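Workroom Safety Checklist with Comments
Zanditz Sewing and Textile Workroom, ground floor
Inspected: Mar 25, 2022
Inspected by: Jarmila Bartoš
With: Vlastimil Říha (building), Ximena Ulloa (workroom lead)

Ratings: OK, Fix (before the next class), Watch (look at it again in August), N/A.

Comments are written for the people who use the room, so please read the ones for your own station even if the rating is OK.

1. Exits and floors

1.1 Main door opens fully and closes on its own: OK
The closer was adjusted over the winter and no longer slams.

1.2 Rear door unlocked during classes: OK

1.3 Path to rear door clear: Fix
Bolts of interfacing were standing against the wall next to the door. They leave enough room for one person to get by sideways. Move them to the rack. If the rack is full, Ximena will decide what goes to the basement.

1.4 Exit signs lit: OK

1.5 Floor free of trip hazards: Fix
The rubber mat in front of the cutting table has curled up at one corner. Tape will not hold it. It has been taped before and the old tape is still on the floor. Replace the mat and scrape off the tape.

1.6 Pins and needles on the floor: Watch
Found a few under the industrial machines. The magnet sweeper should be run at the end of each class and again before anyone vacuums. It was hanging in the closet behind the coats. Hang it by the door.

2. Electrical

2.1 Cords and plugs undamaged: Fix
The cord on the gravity-feed iron is worn where it leaves the handle. Taken out of use and tagged. Vlastimil will ask Hubáček for a repair price.

2.2 No extension cords in permanent use: Fix
One is feeding the serger by the window. The serger was moved there last August for the light and the outlet never followed. Either move the serger back or have an outlet put in. Vlastimil prefers the outlet. Until that is settled, the cord has to be unplugged overnight.

2.3 Breaker panel reachable and labeled: OK
The label for circuit 6 has faded but can still be read.

2.4 Machines switched off at the wall after hours: OK

3. Clothing and hair

3.1 Long hair tied back at machines: OK
There is a jar of hair ties on the front desk. It was nearly empty.

3.2 No loose sleeves or hanging fabric near moving parts: Watch
This is the item that gets the most arguments. People come straight from work or from home and wear what they wear. The rule covers the industrial machines, the overlocks, the button press and the motorized cutter. It does not cover hand sewing, pattern drafting or pinning. Wide cuffs should be rolled above the elbow or held with a band. A long overshirt should be taken off or put under an apron. Scarves and lanyards come off completely, also for visitors who only want to watch someone work. 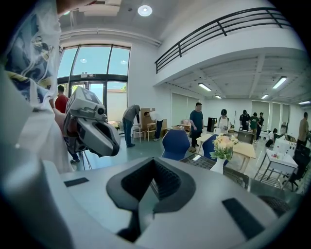 Item 3.2. Loose white garment with a navy and gold print.

Aprons with ties at the back are fine. Aprons with long ties knotted in front are not, unless the ends are tucked in. Guilan Lü has offered to shorten the ties on the class aprons, and the answer is yes.

3.3 Closed shoes: OK
Spare clogs are kept under the coat hooks in three sizes. Please put them back in pairs.

3.4 Rings and bracelets: OK
Plain rings may stay on. Bracelets come off at the button press.

4. Machines

4.1 Needle guards fitted: Fix
Missing on machine 12. Ximena says it was removed to change the presser foot and put in the drawer. It was not in the drawer. Machine stays off until the guard is found or a new one is bought.

4.2 Belt covers fitted: OK

4.3 Foot pedals do not slide: OK
The non-slip pads under the pedals are wearing thin on the older machines. Worth adding to the next supply order.

4.4 Motorized cutter: blade guard works, mesh glove present: Watch
Guard moves freely. The glove is there but only in a large, and it does not stay on a smaller hand. Order a small and a medium. Aurélien Deschamps, who teaches the cutting class, has been told that nobody under 16 uses this tool.

4.5 Button press: OK

4.6 Oil and service log up to date: Fix
Last entry was in the fall. The work may have been done, but it has not been written down. The log is the blue binder, not the whiteboard — the whiteboard gets wiped.

5. Ironing and steam

5.1 Irons rest on heatproof stands: OK

5.2 Boiler tank pressure valve tested: OK
Tag on the tank is signed and current.

5.3 Board covers free of scorch and holes: Fix
The cover on the long board has a hole near the narrow end and the padding shows through. We have fabric for a new one. This would suit a beginner class.

5.4 Burn instructions posted: OK
Posted in English and Spanish above the sink.

6. Storage and chemicals

6.1 Heavy items on low shelves: Fix
A box of weights was on the top shelf above the drafting table. Moved down during the inspection. Please leave it there.

6.2 Shelves fixed to wall: OK
Vlastimil pulled on each one. The tall unit by the sink has a new bracket.

6.3 Spot remover and spray adhesive in metal cabinet: Watch
Cabinet closes but does not lock. The key was last seen at the front desk. Spray adhesive is only to be used with the fan running and the window open.

6.4 All bottles labeled: Fix
One clear bottle had no label. Ximena thought it was distilled water for the irons. It was emptied and thrown out. Water for the irons is kept in the marked Wuvia jugs and nowhere else.

6.5 Fabric scraps emptied: OK

7. First aid and fire

7.1 Extinguisher in place and in date: OK
Inventory tag 664, next to the main door.

7.2 Fire blanket: OK

7.3 First aid kit complete: Fix
Short on finger bandages and eyewash. Whoever takes the last of anything should write it on the card inside the lid. The card was blank.

7.4 Incident book: OK
Two entries since the last inspection, both needle punctures, both treated in the room. One was on machine 12.

7.5 Emergency numbers posted: Fix
The sheet still lists the old building office at Steltura. Vlastimil will print a new one.

Follow-up

Items marked Fix go to Ximena, except the electrical ones and 7.5, which go to Vlastimil. The iron and machine 12 stay tagged until one of them signs the tag. Do not remove a tag yourself, even if the thing seems to work.

Corrections to this sheet can be left in the tray at the front desk, addressed to Jarmila.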